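**Ticket 3151 - label printer, orders page skips rows**
Opened by: Telma Ibarra, Grerkano front office
Status: still open

Sun 12 February. Zastora order export prints 5 labels then stops. No error on screen. Queue says done, 7 orders waiting.

Tried so far:

- restarted printer, same
- swapped the USB cable, same
- reinstalled Clamelis driver, now prints 5 and a blank
- new roll of labels, no change

Noticed the stop always comes right before a produce order. Took the big attachments off the apple listing to see if they were choking it.
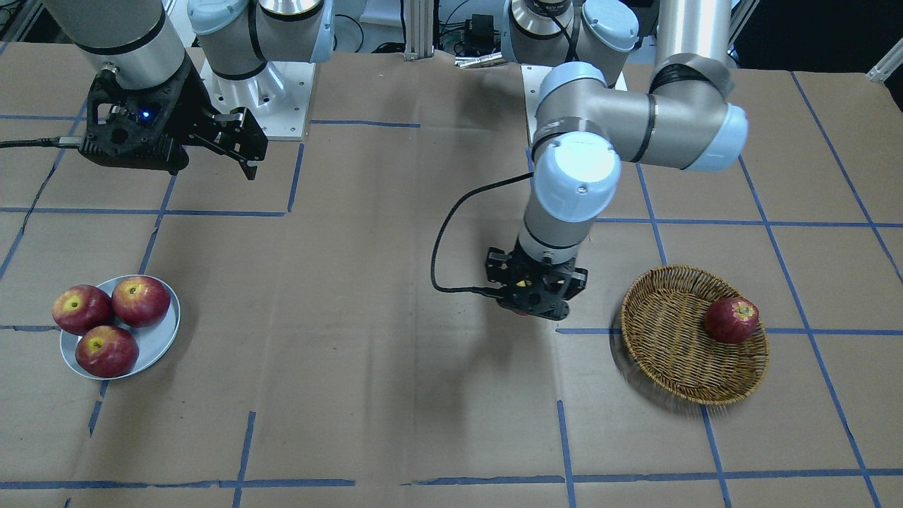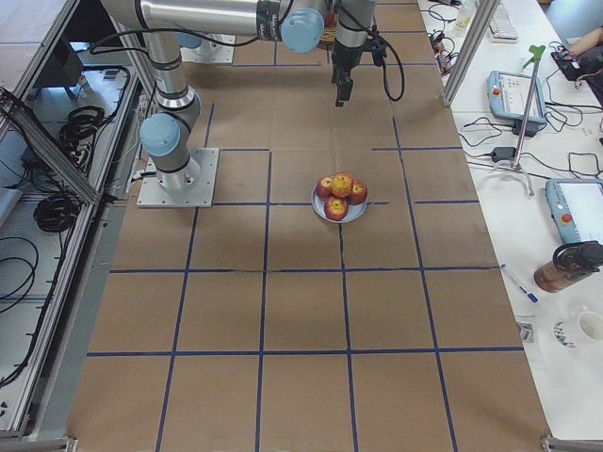

Reprinted without them, still stops at the same spot. So not the attachments. Put them back on.

Next looked at the export file itself. Row 6 has a line break inside the address field, customer must of pasted it in from an email. Gunn's importer reads that as end of file, I think. Deleted the break by hand and all 7 went through, no blank.

Ran last week's batch too, 160 labels. Stopped twice, both times on a line break in the adress.

Need from support:

1. can the export strip line breaks, or do we keep fixing by hand
2. is the blank label a driver thing, seperate ticket?

Leaving the old driver off for now. Call the front desk, not my cell.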